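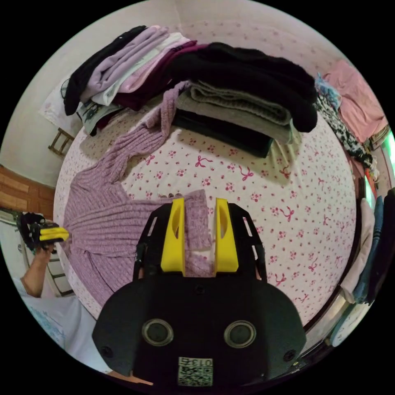 How to fold knitwear on a bed

Most people fold jumpers and cardigans in the air, standing up, holding them under the chin. It works for T-shirts. With a long ribbed knit the weight of the garment pulls on the shoulders while you fold it, and it comes out longer on one side than the other. A bed is a better place. It's wide enough for the sleeves, it's soft, and you can walk round two or three sides of it.

This page covers long knits first, then chunky and fluffy ones, then thin tops and lacy pieces, and then how to stack the lot so that it stays up. It was first written for the Flustidley household pages and has been changed a few times following letters and comments.

What you need

A bed with a fitted or well tucked-in sheet. A loose sheet moves when you slide a sleeve across it. A patterned sheet is fine, and some people find it easier, because the rows of flowers or bows give you a line to fold along. Take the duvet off and put it on a chair.

You don't need a folding board. If you have one, it will be too narrow for a long cardigan anyway. A piece of card 21 cm wide is handy for T-shirts and is explained further down.

Before you start

Check that everything is fully dry. Feel the cuffs, the hem and the underarm seams, which hold damp longest. Anything doubtful goes back on the airer until the next day.

Do up the buttons on cardigans, or at least the top one, the bottom one and one in the middle. Do up zips. Empty the pockets. Pull off loose fluff now, while the thing is open.

Then sort. I use the head of the bed or the wall side for finished piles and keep the near half clear for working. Anything that's going on a hanger goes straight on a hanger and out of the way: shirts, denim jackets, things that crease.

Folding a long knit

1. Lay the garment face down on the bed. It doesn't matter if it goes on crooked the first time. Long ones often land on the diagonal with a sleeve pointing at the pillows. Get the whole thing on to the mattress before you straighten it, and don't let the body hang over the side, as the weight will drag the rest after it.

2. Hold it at the shoulder seams and turn it until the neck points towards the head of the bed. Move it by lifting a little and setting down. Don't drag it by the hem or by one cuff.

3. Flatten it with the palms of your hands, from the middle outwards. With ribbing, stop when the ribs lie straight. If you carry on pressing you will spread them, and the piece ends up wider than it should be.

4. Bring one sleeve straight across the back, so that the fold is at the shoulder seam. Then turn the lower part of the sleeve down so it points at the hem. Do the same with the other sleeve. The two cuffs should lie side by side and not on top of each other, or there'll be a lump in the middle.

5. Fold in the sides if the garment is wide. A third from each side is usual. For a narrow one, fold it once down the middle.

6. Fold the hem up by a third, then again to meet the neck. A very long cardigan will want quarters. If your shelf is deep, halves and then halves again will do.

7. Turn it over so that the smooth side is up. Tuck the collar in if it sticks out.

The first one takes a while. After five or six you'll be quick at it.

Picking up a thin edge

Ribbed hems and cuffs stretch if you pinch them hard at one point and pull. Take hold of a longer stretch of the edge between the flat of the fingers and the thumb, and hold in two places if you can. With a fine knit, slide one hand under the edge and lift from below.

If the edge has already gone wavy, lay it flat, pat it back towards its proper width and leave it a few minutes before folding. Bad cases need damping and drying flat, which is a separate job and has its own page.

Chunky and fluffy knits

Anything with a pile (fleece, mohair, the furry sort of jumper) should be folded as few times as possible. Sleeves across the back, then in half once, then in half again if it has to be. Every extra fold makes it thicker, and a thick one on a pile makes everything above it slide off. These go on the top of a stack and never at the bottom.

Fluffy pieces shed on dark clothes. Fold them last, or turn them inside out. Keep a lint roller by the bed if you have a lot of black.

T-shirts

Lay face down. Put the card in the middle, just under the neck. Fold both sides over it, sleeves included, slide the card out, and fold the bottom up twice. For shirts with a large print, fold so that the print ends up on the outside. You'll find the one you want without taking the stack apart, and the print isn't creased down the centre.

Old prints that have gone tacky should have a sheet of tissue laid over them, especially in hot weather.

Lace and frilled edges

Keep these to one side until the heavier things are done, with nothing resting on them. Lay the piece flat, straighten the frill with your fingertips, and fold so that the frill lies along the outside of the fold and isn't trapped within it. Thin lacy things slip if they're left on top of a stack, so they're better in a drawer, or slid between two plain cotton items.

If you have rings on, take them off. Bracelets too.

Stacking

Heavy and flat at the bottom, light and soft at the top. Put all the folded edges facing you, so that you can take hold of one thing and slide it out while the other hand rests on those above.

Keep stacks lower than you think you can get away with. Six or seven knits is plenty. If a stack has started to lean on the bed it will fall over on the way to the cupboard, so split it in two before you carry it.

Sort by kind before colour. Jumpers with jumpers and T-shirts with T-shirts. Within a pile you can go from dark to light if you like, but it won't last the week in a family house.

While you're working, push finished stacks back against the wall, where the wall holds them up. Leave a hand's width between one pile and the next.

Carrying and putting away

Slide both forearms under the stack, palms up, and lift it against your chest. Open the wardrobe door first. On a slatted shelf put down a sheet of paper or an old pillowcase, as slats leave lines on soft knits.

Leave space at the back of the shelf for air, particularly on an outside wall. If you're putting winter things away in July, use cotton bags or a lidded box and write on the outside what's in it.

Common problems

One side longer than the other: you folded it crooked at step 4. Open it out and begin again with the shoulder seams level.

A bulge in the middle: the cuffs are on top of each other.

The stack slides: there's something slippery or furry low down in it. Find it and move it to the top.

A crease across the chest: the garment was folded in half where it should have been in thirds, or it was left too long under a heavy pile. Hang it in the bathroom while somebody has a shower, for no longer than that, then fold it again.

Shoulders with points in them: these come from hangers. Damp the points, pat them flat and let them dry on a towel.
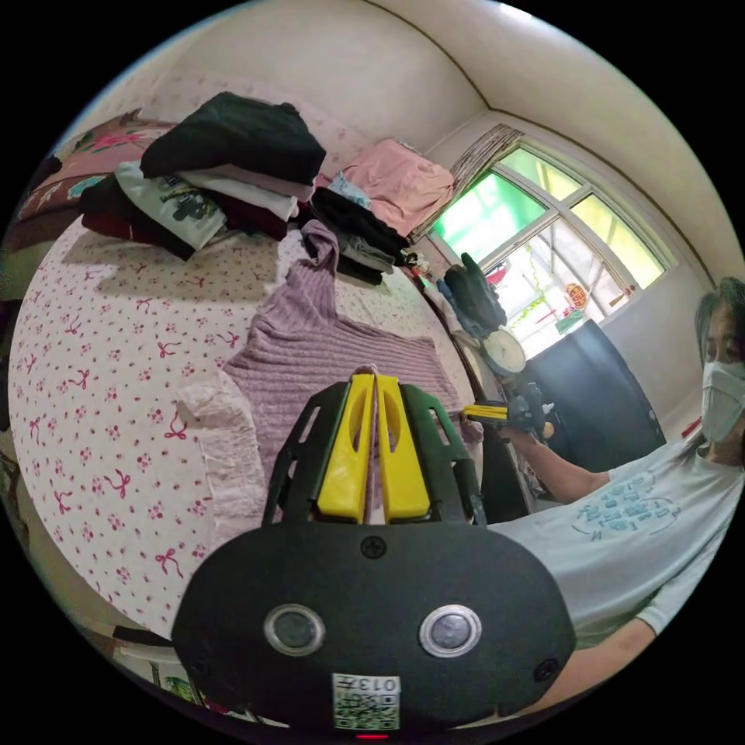

Nazma Kumarasinghe writes that she does it the other way round and folds long cardigans face up, with the front bands meeting down the middle, and only turns the sleeves back at the end. She finds the bands stay straight that way, and that face down they always creep apart underneath where she can't see them. She also leaves a towel under anything ribbed, as her sheets are satin and knits won't stay put on them.

Both points are fair. For an open cardigan without buttons, face up is probably easier, and I've started doing it with one of mine. You do have to tuck the sleeves behind before the last fold, which means lifting each side in turn. For anything with buttons I would still go face down. The towel is a good idea on any slippery sheet; use a flat one, as a deep looped one catches on fine wool.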